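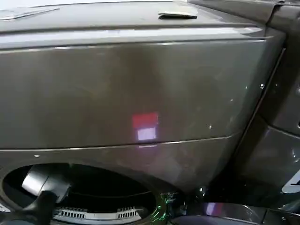 *Fig. 1. Gripper at the round opening of the gray appliance, Kudex open day.*

## 3. What we saw on the visit

The Kudex guide told our group the arm had done this job 300 times with 10 failures. We asked for the log and got a brochure. Our slot was 30 minutes on Friday, and most of it went to talk. The dark, glossy front picks up reflections, and we would have liked to hear how the cameras cope with that. Our question was passed to Villalobos, the integrator, and we have no reply yet. Until we do, we are leaving the 300 figure out of our results table.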